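Against the deep bowl

Most mixing and serving bowls sold for home kitchens are too deep for what people do with them. I have held this opinion since I worked the returns counter at a kitchenware shop in Borkthorpe, and a few years of cooking for a household have not changed it.

The argument for depth is capacity. A deep bowl holds more for the same footprint, and footprint is what people measure when they look at a shelf. The Skurken and the Grolen, the two bowls we sold most, had nearly the same diameter at the rim. The Skurken was the deeper one and outsold the Grolen every month except March, when the Grolen was marked down.

Capacity is a poor guide. A household bowl spends very little of its life full. Mine gets 200 grams of flour, or 300 on a baking day, or a cup of rice, or whatever dry thing is being moved from one vessel to another. At those amounts the upper half of a deep bowl is wall, and wall has costs. It hides the contents from anyone standing at the side. It forces the hand to come in from above. It also sets the height a cup has to clear before it can be tipped.

The last point matters most. Pouring from a small cup is a matter of angle and height. The lip of the cup should be inside the circle of the rim before the contents start to move, and as low as the rim allows. Raise the rim and the drop to the bottom gets longer. Rice bounces. Flour lifts.

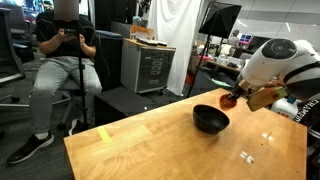 The foot is a separate question and gets less attention than it should. A short foot keeps the base off the counter and gives the fingers something to find when the bowl is picked up. A tall foot puts the weight higher and narrows the stance, and the bowl rocks when it is scraped. The Fakir had a tall foot. It looked good in the window and came back to my counter more often than either of the others, usually with a chip.

Finish I can be brief about. A glossy interior rinses clean and shows residue at an angle to the light. A matte one holds on to starch. Color is worth a thought if you pour by eye: white rice in a black bowl is easy to judge, and cocoa in the same bowl is not.

The surface under the bowl also counts. Wood is quieter than stone and more forgiving when something is set down hard. If you repeat the same job every day, a bit of tape on the counter to mark where the bowl goes is ugly and works well. I have had one down for 5 years, replaced when the corners lift.

My recommendation is a bowl no deeper than half its width, with a short foot. Keep one deep bowl for dough - dough rises, and there the wall earns its place. Everything else in the cupboard can be shallower than what the shops put at eye level.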